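Why Do Things Have Colours?

Look around the room where you are sitting now. Perhaps you see a red book, a green plant or a pair of blue socks. We are so used to colours that we do not often ask where they come from. In this text we will try to find out. You will also find one experiment which you can do at home with a bowl of water.

Light is a mixture

The light from the Sun looks white, or nearly white. Inside it, however, there are many colours mixed together. You can notice them when there is sunshine and rain at the same time. The small drops of water bend the light, and each colour is bent a little differently. So the colours go apart from each other and we see a rainbow.

Red light is bent the least and violet light is bent the most. For this reason the red is always on the outer side of the main rainbow and the violet on the inner side. Check it the next time! In the town of Hendelby, where I live, the best month for rainbows is November, usually at four in the afternoon, when the Sun is already low.

What happens when light meets a thing

When light falls on a tomato, the skin of the tomato keeps most of the colours for itself. We say that it absorbs them. The red part of the light is not absorbed. It jumps back, and some of it comes into your eye. Then your brain tells you: the tomato is red.

With a leaf it is the same, only the leaf sends back mostly green. A sheet of white paper sends back nearly all the light that falls on it. A black coat sends back very little. The light which it absorbs becomes warmth, and that is why a black coat in the sunshine gets warmer than a white one.

And what about grey? A grey thing sends back a part of every colour, more or less equally. If it sends back much, we call it light grey. If it sends back only a little, we call it dark grey. Many metals look grey or silver, and a smooth metal can also shine, as a spoon does.

Black, white and greys, lighter and darker:

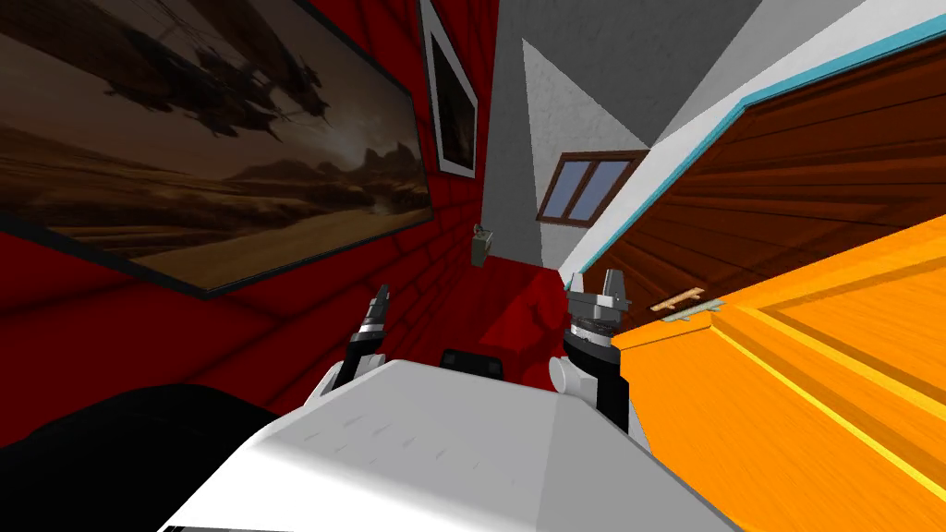
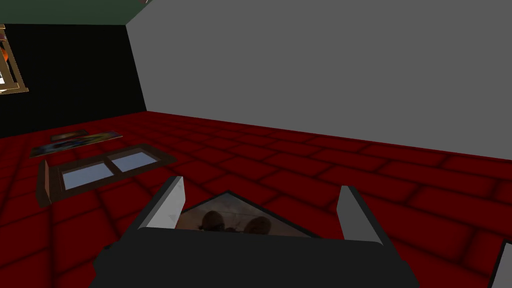 How the eye sees colours

At the back of your eye there is a thin layer which feels the light. In this layer there are very many tiny cells. Some of them are called rods. They work well when it is nearly dark, but they cannot tell one colour from another. Others are called cones. They need more light, and they are the ones which help us to see colours.

Most people have three kinds of cones. One kind answers best to long waves of light, one to middle waves and one to short waves. All other colours we see are made in the brain from these three messages. When all three kinds answer strongly, we see white.

Try this: go into your bedroom in the evening and switch off the lamp. Wait nine minutes. Little by little you will begin to see the chair and the bed again, but their colours will be hard to name. Your rods are working now and your cones are resting.

Some people have cones which work in a different way. For them red and green can look very similar. This is called colour blindness, although most of these people do see many colours.

Do animals see the same as we do?

No, they do not. A dog has only two kinds of cones. It sees blue and yellow well, but a red ball on green grass is difficult for it to find by colour. A bee cannot see red, but it sees ultraviolet light, which we cannot see at all. Some flowers have ultraviolet patterns on their petals, and these show the bee where the sweet nectar is.

Make a rainbow on the wall

You need a bowl of water, a small mirror, a sheet of white paper and a sunny window.

1. Put the bowl near the window, so that the Sun shines into the water.
2. Place the mirror in the water and lean it against the side of the bowl.
3. Hold the paper opposite the mirror and move it slowly until coloured light falls on it.
4. Wait until the water is quite still and look again.

Do not look into the Sun, and do not look at the Sun in the mirror either. It can hurt your eyes badly.

New words

Absorb: to take something in and keep it.
Cones: cells in the eye which help us to see colours.
Rods: cells in the eye which help us to see when there is little light.
Ultraviolet: a kind of light which people cannot see.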